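Home » Galleries » Around the House » Wiping Down

Wiping Down: A Gallery of Small Chores
January 2019

Every house has a drawer of cleaning things that were bought with great hope. Ours has 3 sprays, a brush shaped like a hedgehog and a bottle of Kirard wood soap that has moved house with us twice without being opened. What gets used, day in and day out, is whatever soft yellow thing is closest to the sink.

This page of the Cindcombe gallery is for that yellow thing and its relatives. Dusting had its turn in April and drew more mail than it deserved, mostly about feathers.

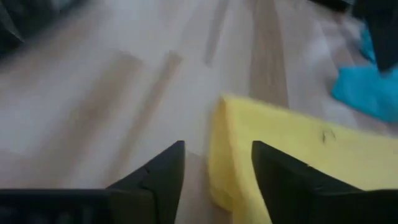
Macarena Barrios

Pale lemon, a bit fuzzy, one corner turned up like a page somebody meant to come back to. The speck on top is a crumb, or lint, or the start of a larger problem.

Light wood is a forgiving thing to clean. It hides dust and flour and most of what falls off toast. It does not hide coffee, as I learned at my sister's place, where I spent a whole visit with my elbow over the same ring.

A few habits from this house, offered without any authority. Go with the grain. Shake the cloth outside, and check which way the wind is blowing first - I have eaten my own crumbs. Wring it out harder than you think you should. If it smells like a pond, it has retired, whatever the package promised about 200 washes.

The Khokhar method, named for the neighbors who swear by it, calls for one cloth for tables and another for floors, never to meet. I admire this. We managed it for 9 days.

More in Around the House: Folding Things Badly - The Evis Road Kitchens - Jars Without Lids

Viewed 2,197 times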